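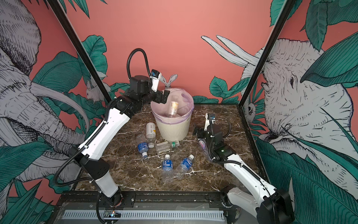

The Cakitz ribbed wastebasket was assessed for this office by Tamara Barbu as part of the annual review of small furnishings. It is sold for desks, tea points and meeting rooms, and the sample was bought at the ordinary retail price. The body is white plastic with fine vertical ribs. A thin liner folded over the top edge, such as the pinkish-purple one used with it, gives a neat collar and leaves the mouth fully open, so that a small drinks bottle can be dropped in upright. The translucent film also makes it easier for staff to see when plain rubbish has been put in with the recycling.

Over 23 working days the basket stood at the tea point on the second floor, where most of the waste is drinks bottles. It was emptied once a day. Bottles put in whole soon take up the space, and users are advised to crush them first. The ribbing hides light scuffs well but holds dust, and a soft brush was needed for the grooves.

Home Products Reviews Guides Contact

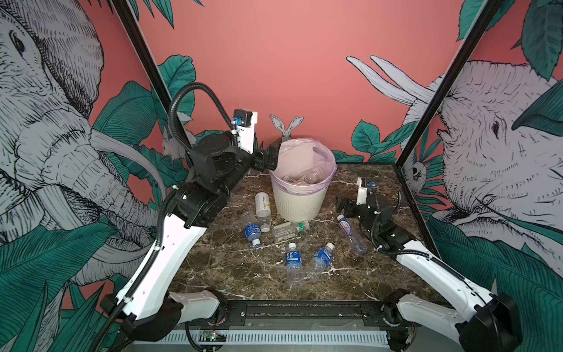
Stability was acceptable. The basket is light when empty and may be knocked over if placed in a walkway — a position against a wall is recommended. On polished stone it slid a little when the liner was pulled out in haste.

Two other models were considered. The Reuter pedal bin is heavier and closes with a lid, but its inner bucket was found awkward to remove. The Skaltex basket costs less, although standard liners slipped from its rim on 4 occasions. No liner slipped from the Cakitz rim during the trial.

The absence of a lid makes the basket unsuitable for food waste. Subject to that limit, it is recommended for general office use, and an order for 160 has been approved. Comments from departments should reach Jaruwan Wattanapong by 5th November. Delivery is expected in January.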